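Notes on the Reopening of the Reading Room at Erncombe

The reading room at Erncombe reopened in August, after a closure that lasted longer than most of its users had been led to expect. I have held a ticket there for 20 years and wish to set down some observations on the new arrangements while they are still fresh.

The principal change concerns opening hours. The room is now closed on Monday and opens at 10 on the remaining weekdays. The former evening session has been withdrawn. Readers who travel from Henitville will find that the first bus does not connect with the new opening time, and I would ask those responsible for the timetable to look at the matter before the winter. My own journey now includes a wait of 35 minutes at the Lundach crossroads, where there is no shelter.

The local collection has been moved upstairs. It comprises 235 bound volumes, together with the parish maps, and may be consulted on request at the desk. The Kaijage papers remain in store. I was informed that they will be made available in due course, which was also the answer given to me before the closure.

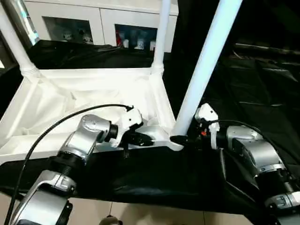 Seating was the subject of more correspondence than any other part of the scheme. The old oak chairs, of which there were 74, have been reduced to a single row beneath the windows, and the remainder have been sold. In their place the room has been given padded chairs of a modern pattern, comfortable enough for an hour but too low for the tables. I raised this in writing and was offered a cushion. A plain white plastic stool, of the sort with a ribbed collar where each leg meets the seat, would be of more use to anyone consulting the larger maps, as one must constantly rise and sit again. Sorcha Carroll has made the same point in her own letter, and her sister Gráinne Carroll, who uses the room chiefly for the newspapers, supports it.

The lighting is greatly improved. The lamps may be adjusted individually and do not hum. The heating I cannot yet judge.

Readers are reminded that tickets issued before the closure must be exchanged at the desk. Proof of address is required, and a council tax letter will be accepted. Pencils only are permitted upstairs, as before. The cloakroom lockers now take a pound coin, returned on departure, and the desk does not give change.

I shall write again when a reply has been received regarding the chairs.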